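Ploltden hand gripper cell: setup and care

README, kept by Anselmo Marín. Last changes in November.

What is in this folder

These notes cover the cell with the two hand-held grippers at the Salcedo site. They say how to prepare it before a session and what to do when a gripper does not close well. The recordings are in a separate folder, Flumumance, and have their own data card.

Before a session

Wipe the foam board with a dry cloth. Do not use alcohol, it leaves marks which we see later in the recordings. The board must lie flat on the table.

Connect the left gripper first, then the right one. The software gives the numbers in the order of connection, and if you change the order, the two sides are exchanged in the log. Consuelo Peñalver wrote a small check for this, check_sides.py. Run it each time, also after lunch.

Let the cables go down over the near edge of the table. A cable that is pulled tight turns the wrist of the operator, and after 12 or 13 trials the person is tired.

Jaws

Open and close each gripper 3 times without an object. The value on the screen must return to zero. If it does not return, unplug the gripper, clean the jaws with a soft brush and repeat. When it fails 2 times, write to Desmond Szabo and do not continue with this gripper.

The metal plate on top must not move when you touch it. Tighten the screws by hand only. Nicanor broke one thread with the electric screwdriver and we waited long for the new part from Ilholm.

Ball and basket test

After every repair we do this test before real work. Put the basket on the left half of the board, toward the far side. Take the ball with the left gripper, hold it over the board, then place it in the basket. Repeat with the right gripper.
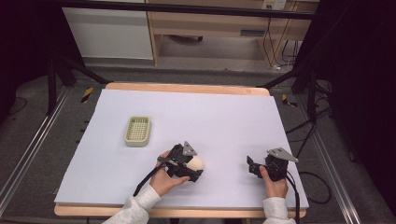 Fig. 1. Ball held in the left gripper, right gripper open, basket still empty.

If the ball slips, look at the jaws again before you change any value in the config file.

Known problems

The right gripper sometimes disconnects when its cable is bent near the housing. A new cable is ordered.

Questions about the cell: Araceli Villalobos. Questions about this text: Anselmo.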